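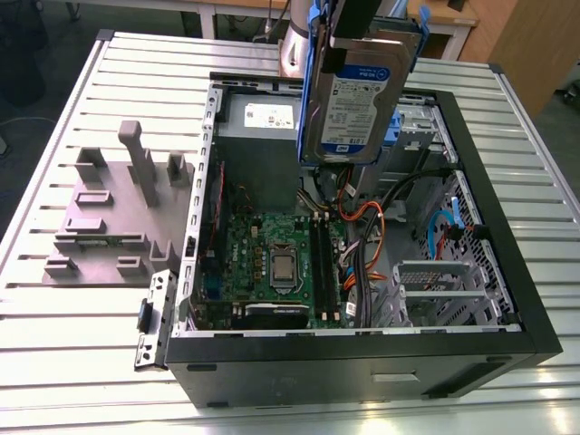 Do I need a background in computers to apply for the bench job?
You need to know what the main parts of a desktop look like and be comfortable with a screwdriver. The rest we teach.

Diltow is hiring 2 bench technicians for our desktop teardown and rebuild shop on the ground floor of the Kasprzak Building. We take in retired office towers, open them up, sort out what still has life in it and build working computers for schools, libraries and families. In June we sent out 243 finished machines, our best month so far, and we'd love to beat it with you on the team!

What you'll be doing

Most of the day is spent with the side panel off. You'll pull hard drives, memory, graphics cards and power supplies, check them, label them and get them to the right shelf. Drives get special attention: every one is logged by serial number when it leaves the case and goes to the wipe station before anyone thinks about using it again. A lot of what comes in is 3.5-inch, with plenty of 1 TB drives, and they go right back into our rebuilds once they pass.

You'll also clean cases (bring your patience for dust), put fresh thermal paste on processors, reseat heatsinks, and route cables so the next person can reach the drive cage without a fight. We care a lot about cables here. After that it's install, test overnight, wipe down, box up.

Parts bins are sorted on the last afternoon of the month. It's loud, there's pizza, and somebody always finds a card older than they are.

Who we'd like to hear from

People who took the family computer apart as kids and got most of it back together. People coming off a repair course who want real bench time. People changing jobs who like careful work with their hands and don't mind writing things down. If you can tell a SATA data cable from a power cable, or you're ready to learn by lunch on your first day, please write to us.

You should be able to lift a full tower from a cart to a worktable, and to read small print on drive labels (we have good magnifiers). Everyone handling bare boards follows the same static rules, new hires and old hands alike.

Hours and pay

Up to 40 hours a week, day shift, with part-time possible if you let us know when you apply. Pay depends on experience and we'll talk about it openly on the first call. There's a $1,000 training allowance each year, good for any hardware course or certification you choose. Safety glasses, wrist straps and a full driver set are provided, and the driver set is yours to keep after your trial period.

How to apply

Send a short note and a resume, if you have one, to Shivam Dubey at the Diltow front office, or drop both off in person. Tell us about one thing you've fixed, or tried to fix. It doesn't have to be a computer. Applications are open through 7/4/18. Everyone who applies gets a reply, and if we'd like to meet you, we'll invite you in for an hour at the bench and a look around the shop.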